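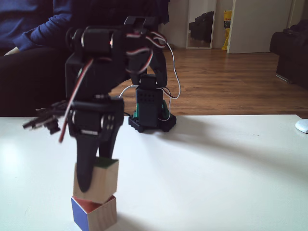 The Case Against the Smart Kitchen Scale

My old scale cost less than lunch. It has a dial, a needle that sticks a little in the humid part of June, and a tray with a chip in one corner. I have baked on it for years. Last winter a relative who means well gave me a Wevetti, which talks to my phone, and I gave it 4 months of fair use before putting it on the shelf above the fridge.

I want to be careful, because complaining about gadgets is a cheap sport and I own plenty of them. The Wevetti weighs things well. Flour, sugar, a letter, my neighbor's very patient rabbit. My quarrel is with everything it does after that.

To weigh flour, I had to make an account. The account wanted a password, then a birthday, then permission to know where I was. I was in the kitchen. Once inside, I was shown a library of 2,000 recipes and asked about my goals. I had one goal and it was bread. The app also keeps a streak, so if I skip a few days I get a message with a sad loaf in it. I'm a grown man with a mortgage and I felt bad about the loaf.

People who sell these things say they save time. I'd like to see whose. Ademir Dantas runs the bakery at the bottom of my street and makes rolls that sell out by nine. I asked him what he thought of connected scales, and he pointed at his own, which is older than his daughter and has masking tape over the brand. "If it needs the internet to tell me what a pound is," he said, "I have a different problem."

He's being a bit unfair. There are cooks with poor eyesight who like a scale that speaks out loud, and anyone tracking what they eat for medical reasons may be glad of the log. Fine. Sell it to them, and make it good. What I doubt is the idea that the rest of us had a weighing problem that was waiting for a subscription.

And there is a subscription. The first 3 months are free – after that, the recipes lock and the scale keeps reminding you of what's behind the door. It will still weigh an onion, in the way a hotel will still let you look at the minibar.

The part that bothers me most is how long any of this will last. My previous brush with the connected kitchen was a Trotine kettle, and its app quit working after a phone update. The kettle still boils, so I came out ahead, but the button that was supposed to start it from bed is now a light that blinks for no reason. I wrote to the company and was given ticket number 454. I assume tickets 1 through 453 were also about the light.

A kitchen tool should be boring enough to hand down. My mother's scale went to my sister, who dropped it, and it still reads true. I can't picture anyone leaving a Wevetti to a niece, along with the login and a card on file.

Mine is still above the fridge. The batteries are in my flashlight, and there's dough rising on the counter that I weighed with the sticky needle, a few grams one way or the other.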